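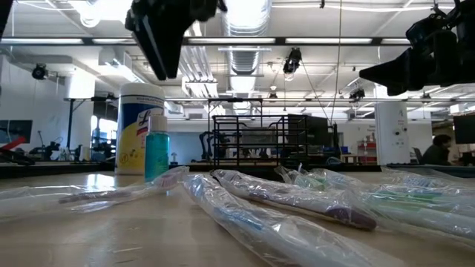 4.2 Small wrapped goods

Claims that two-armed machines are ready for household sorting rest, for the most part, on objects that suit the machine. Blocks, mugs and tennis balls hold their shape. They look much the same from any side, and a bad grasp on one of them often ends up being good enough. The Wanthorpe trials, which are still the most quoted in this area, used such objects almost without exception. We think that choice explains a good part of the success rates reported there, and we chose our own objects with this in mind.

The task in this section is one that any child of six can do. Toothbrushes in clear plastic sleeves lie on a table and have to be picked up one at a time and put down together, heads all at the same end. A person doing it does not look very hard. The hand slides along the sleeve, feels where the handle is, and closes. For a gripper with two stiff fingers and no sense of touch, each of those steps becomes a separate problem, and the published work has tended to treat only the last one.

Three difficulties came up often enough to be worth setting out. The first is the sleeve. It is wider than the brush inside it, so a grasp that is centred on the visible outline may close on nothing but plastic. The brush then swings, or slides to the bottom of the sleeve, and the label "grasped" in the log is true only in a narrow sense. The second is glare. Clear wrap under ceiling lights throws white streaks along every fold, and the colour of the handle, the cue most vision models seem to lean on, comes and goes as the arm moves. The third is the tabletop itself. A toothbrush lying flat leaves very little room for a fingertip to get under or beside it, and a few millimetres of error in height means either a miss or a hard knock on the table.

Policarpio has argued that all three would yield to more demonstrations. We are not convinced. Our pool held 1,969 demonstrated picks, all of them recorded by operators who had been given time to practise, and the gain from the last 300 was too small to tell apart from the ordinary spread between days. It may be that another large batch would have shifted the result. The same can be said of any learning curve that has gone flat, and it should not be offered as evidence.

A further point concerns how much of the skill belongs to the machine at all. In the demonstrations, a person with a handheld controller decides where to go, when to slow down and when to give up and try from the other side. Figure 2 was taken at the gripper, between the fingers, and it gives a fair sense of how little of the working area that viewpoint takes in once the fingers are in the way. 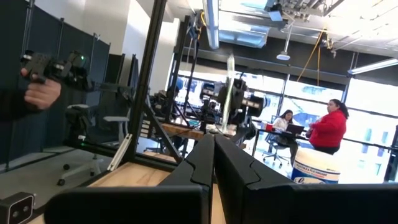
Vol. 52

Figure 2. View past the gripper fingers, with a hand on the controller at left.

The fingers cover the lower middle and right of the view, and that is where the object would be at the moment of contact. Operators told us they stopped using this view for the final approach and looked at the table directly. The trained policy has no such option. It must act on the pictures it is given, and we suspect that many of its failures on sleeved items are of this kind - it reaches the right place and then has nothing useful to go on.

Nimri's group at Sistimstead reports better figures for a similar task, and their paper is careful in most respects. However, their items were laid out well apart, all pointing the same way, and each trial was stopped and reset by hand after a drop. We did not reset. If a brush was pushed under its neighbour, it stayed there, as it would on a bathroom counter or a packing bench. Under that rule the time per item grew quickly, and the machine's lead over an idle pair of hands became hard to defend.

None of this shows that the chore is out of reach. Softer fingertips would help with the sleeve, and a camera set further back would help with the blocked view, though it brings its own trouble with reach and clutter. What we would dispute is the word "solved", as used of sorting tasks in the Strömberg survey. The survey counts a task as solved when one laboratory has done it once under conditions of its own choosing. A household would ask for a good deal more, and would ask for it every morning. The next section turns to folded cloth, where the same questions arise and the published evidence is thinner still.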